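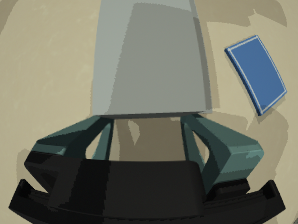 Wrist camera in sim: wide lens or narrow?

prurnatlow_bench
Joined: March
Posted 14 Jun 2022

Evening all, and apologies in advance for the length, I do go on a bit. I've been comparing two wrist cameras in simulation before I spend any real money, both on the same arm and the same two-finger gripper, and I can't make my mind up. The wide one sits very close in, so the gripper body fills most of the bottom of the view and you get both fingers the whole way up. Lovely for lining up. The trouble is that anything tall goes straight out of the top, and the straight edges bow a little.

The narrow one is mounted further back on the Grevside bracket (the long one, not the stubby one they used to sell) and gives a tidier view of the table, but I lose the fingertips just when I want them. I ran 20 grasps with each on the tall block. Wide got 17, narrow got 10. Is that enough to go on, or am I kidding myself?

tealeaf_torque

Welcome! I'd go wide and not look back. I had the same worry about bent lines and ended up fussing over calibration for a whole weekend, when the policy I was training didn't care a jot. Seeing both fingertips is worth far more than a straight table edge. What are you running it all on, by the way?

prurnatlow_bench

Daly controller, default gains, nothing clever. Policy is trained from scratch for each camera, same number of demos.

oldgreygantry

I'm going to disagree with tealeaf, in a friendly way. 20 tries on one object tells you how that camera does on that object. A tall upright block is kind to a close wide view: you only need the bottom of it between the fingers, and it hardly matters where the top has gone. Try it with flat things. A thin tile lying on the table is a different job altogether, and I'd want to see those numbers before buying anything.

Also, were the start positions the same for both runs? If they were random each time you could have had a lucky batch.

prurnatlow_bench

Ah. Random, and I didn't save the seed. I feel a bit daft now.

oldgreygantry

We've all done it, I've done it this year. Fix the seed and go again.

mimsy_servo

Can I put in a word for having both? I've got an Arnetti arm at home with a wide camera on the wrist and a cheap fixed one on a pole looking across the table, and the fixed one takes care of the tall stuff. It's a second cable to trip over, I'll grant you, but I'd never go back to wrist only.

tealeaf_torque

Two cameras means two things to knock out of place, mimsy! My cat saw to mine within a day. Fair point from gantry about the seed, though, I should have asked that first. Still think wide will win.

prurnatlow_bench

Right, thank you all, this is more help than I'd hoped for. Plan is to fix the seed, do 47 starts per camera (that's as many as I can get through overnight on this poor old laptop), half upright blocks and half flat tiles, or as near half as an odd number lets me. I'll try mimsy's pole camera after that if the wide one struggles with the flat ones.

oldgreygantry

Sounds sensible. Post the misses as well as the totals, please. I'd like to know whether the narrow one is missing sideways or stopping short.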